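Home | Issues | Authors | Search

4.2 Luck and Blame in Personal Blogs

We coded 1647 entries from 67 personal blogs kept by residents of Ditholm and Ultilham. Entries in which writers described a setback as a benefit were read twice, first by Harahap and then by Krishnan. Writers over 50 used this pattern more often than younger writers, and they credited fate more than their own effort. Work was the most common topic, followed by family and travel. Five blogs were dropped before coding, as their owners had removed most posts by June.

Figure 3. Green conveyor belt along a white paneled wall. 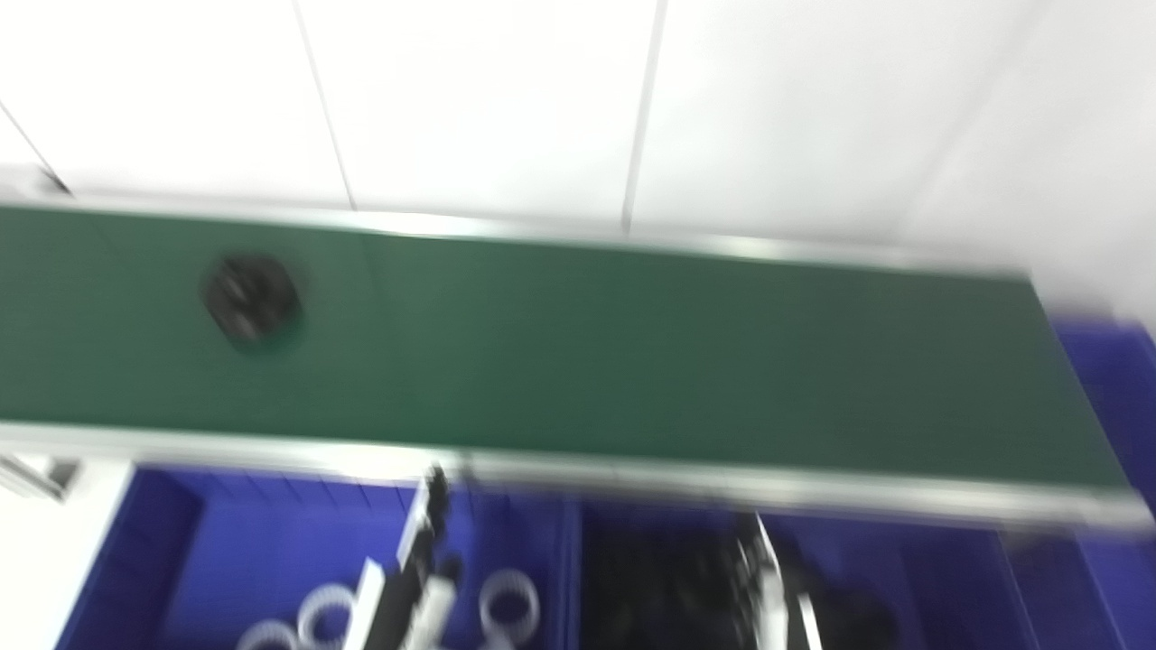
4.3 Limits of the Sample

All of the blogs were public. Private journals may treat bad luck in a different way, and the results should be read with that in mind.

Contact: Hidayah Harahap, Saodah Krishnan | Copyright 2020 | Back to top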